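Athina Kokkinos
Robot cell rules, a thread

1/ Some people asked me to write down the rules we use when two arms work on one table. I am not a standards person, I only work every day beside the machine. So please take this as shop practice from a small lab in Clidmont and not as legal advice. English is my third language, be patient with me.

2/ First rule: the written risk assessment belongs to the task, it does not belong to the robot. When we change from stacking cups to handling food shapes, we read the sheet again from the top. Same arms, same table, new sheet.

3/ I learned this the slow way. In February we kept the old sheet for a new task and only changed the title. Nidia Arango found it in a review and sent it back with one line: "Which hazard did you look at?" She was right. I could not name one.

4/ Second rule: agree on the stop words before you start. We use "hold" for pause and "stop" for stop. No other words. In my language the word for "ready" sounds a bit like "stop" when you say it fast, and this gave us a very confusing morning.

5/ The person with a hand on the stop button does not do another job. No phone, no notes, no moving the objects between runs. If you need to move an object, you say "hold", the arms pause, and you wait for the answer.

6/ Third rule is speed. For a new task we start at 10 per cent of the normal speed and we stay there until the whole path was run without a person correcting it. Octavio Quintero wanted to write "until it looks good" in the procedure. We talked for a long time about what is good. Now the procedure says "four complete runs" and the discussion is closed.

7/ Cables. I could write a full thread only about cables. Before each session, one person moves every joint slowly to the end of its range for that task and watches the cable, not the arm. A loop which is fine in the home position can be tight when the wrist turns.

8/ We log every session, also the boring ones. We are now at log entry 751 and I think almost 17 of them describe a real problem. Those few are very useful only when the boring ones are there to compare with. Write the date, the task, the speed, who was on the button.

9/ For the reach tests we set a bowl on a cutting mat. The grid is a cheap and good reference: you write the square in the log and the next person can put the bowl back at the same place. "Near the middle" is not a position. I wrote this myself many times, so I can complain about it.

10/ Start with the approach to the rim, one arm only. The jaws should come to the bowl level and slow, and the other arm has its own parking pose, written in the sheet with a name. Ours is called Cuervo and I don't remember who chose it.
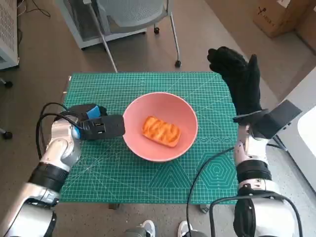
Posted by Athina Kokkinos · Jun 22, 2022

11/ Pink bowl, orange pastry, left gripper almost at the rim. At this distance I want everybody to be quiet. If the approach is wrong by a little, you say "hold" and correct the pose. You don't reach in with the hand to help the bowl.

12/ Feet also count. Our sheet has a line for where each person stands, and it is checked before power on, the same as the button. Fidelina Ñahui added this line and I was a little annoyed by it for a week. Now I use it also at home when my son is cooking – stand there, please.

13/ Somebody asked which standard to read first. Read the one your insurer or your safety officer names, and read the definitions chapter slowly. Most of our arguments were about one word which two people understood differently.

14/ I will post our blank session sheet when Iara Rivadeneira has finished checking the wording. If your lab has a better rule for the parking pose, please send it to me, I am still not happy with ours.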